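Old tower rebuild, which memory slots first?

Burnix Hardware Forum > Desktops > Repairs and Upgrades

slotcar_dan
September 12, 2021
Picked up a Wastel tower for parts money and decided to put it back together instead. It has a green motherboard with four memory slots and the CPU is out at the moment. I have 2 sticks. Do I fill the slots closest to the socket, or skip one? The manual I found online is for a different revision.

I'm working with the case on its side, lid off, lever on the socket up. 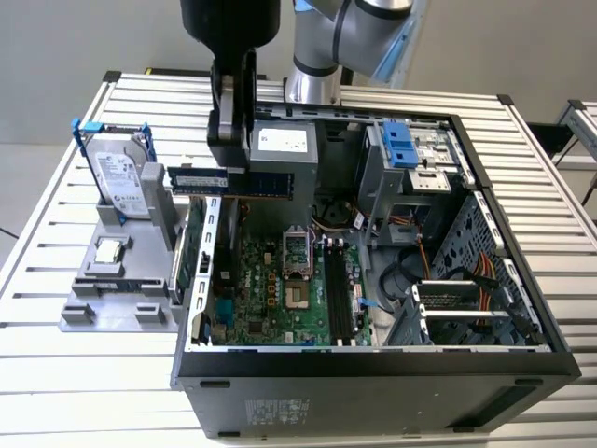 The power supply stays in, I'm not pulling it unless I have to. It's 225 watts, so no plans for a big graphics card either.

kettlefish
Skip one. First and third slots counting from the socket. Same color latches usually go together.

morrow_pc
Usually, but don't go by latch color on those. I had a Wastel where the matched pair was the two slots right next to each other. Look for tiny print on the board by the end of each slot.

kettlefish
Never seen that on any board I've worked on, and I've done plenty.

morrow_pc
Well, I've had one on my bench. Print on the board beats both of us.

grayline6
CPU goes in before the memory. Close the lever, then do the sticks. Leaving a socket open while you push on things next to it is asking for bent pins.

slotcar_dan
OK, CPU first then. It's parked in a holder with the other parts so it isn't rolling around on the table. 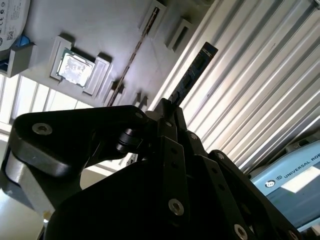

Processor between the holders, one of the modules up close

grayline6
Good. Clean the old paste off before it goes back. Irside wipes are fine, so is plain alcohol.

tubbs_again
I'd test with one stick before you bother with pairs. If it beeps at you with two you won't know which one is bad.

morrow_pc
Agree with tubbs — one stick, then swap, then both.

slotcar_dan
Found the print, it's under the dust by the latches. Will clean it off and post what it says.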